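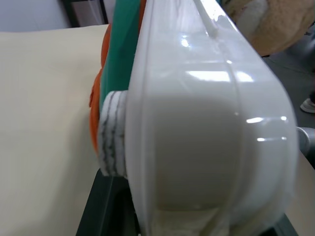 Ticket 136: Guvard child's backpack, strap won't stay put and bag flops over
Opened by: Hrvoje Nikolaidis
Product: Guvard children's backpack, orange and green
Bought from: Bremix online shop, May
Status: Open, waiting for parts

First message, 9.40 am

Hello! I've got two niggles with this bag and I'm lumping them into one ticket, hope that's all right. My daughter loves it (orange is THE colour at the moment, we've had orange wellies and very nearly an orange bedroom) so I'd much prefer to fix it than send it back.

Niggle one is the strap. I pull it snug in the morning and by the time we've walked to school it has crept down, and she's got the bag bumping against the backs of her legs. It's always the same side. The other one holds fine.

Niggle two is that the bag won't stand up. With a lunchbox and a reading folder in it, it sits for a second and then keels over. I put the whole lot on the kitchen scales and it came to 800 grams, so we're hardly overloading it.

Reply from Rok Tomić, Bremix support, 10.25 am

Hi Hrvoje, thanks for writing in. Could you try these for me and tell us what happens?

1. Undo the loose strap completely and thread it through its buckle again from the back, over the bar and down.
2. Leave a tail of at least 12 cm below the buckle.
3. Take everything out and feel along the inside of the back panel for a stiff sheet. Tell me if it's there, and whether it has slid to one side.
4. Put the heaviest thing in first, flat against the back.

Second message, 1.15 pm

Right, did all four on my lunch break. The strap was threaded the wrong way round, so that's probably my doing from when I washed it (sorry!). I've redone it and given it a good few tugs and it's a lot better, though it still slips a little if I really yank it. Is the buckle meant to have teeth on the bar? The good side has them and I can't feel any on this one.

There's no stiff sheet, or if there ever was one it has gone wherever the odd socks go. Lunchbox first helped a bit, but she packs it herself and that's never going to last. So I had a hunt for something flat to slide down the back, and the best candidate so far is a white pad with rounded corners. Haven't cut it yet, I wanted to ask you first. 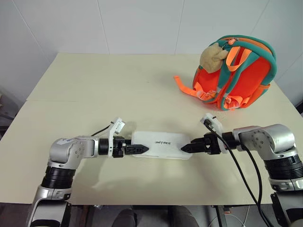

White pad with UNITREE printed on it, backpack behind with a strap loose.

What I can't decide is whether to trim it to fit or leave it whole and let it bow a bit. It does feel a shame to take scissors to it!

Reply from Rok Tomić, Bremix support, 2.50 pm

Please don't cut anything yet! The bag should have come with its own back sheet, so I'm posting you one, part 279, along with a new buckle for the loose side. The bar ought to have teeth, you're quite right. The buckle clips on with no sewing. Post is with Undari, and you'll get a text from them with a time.

Third message, 3.05 pm

Brilliant, thank you. Scissors back in the drawer. I'll tie a knot in the end of the strap for tomorrow's school run and write again once the parts are here and she's worn it for a few days. Can you leave the ticket open till then?

Reply from Rok Tomić, Bremix support, 3.20 pm

Will do. A knot's fine for now, just keep it below the buckle so you can still loosen the strap.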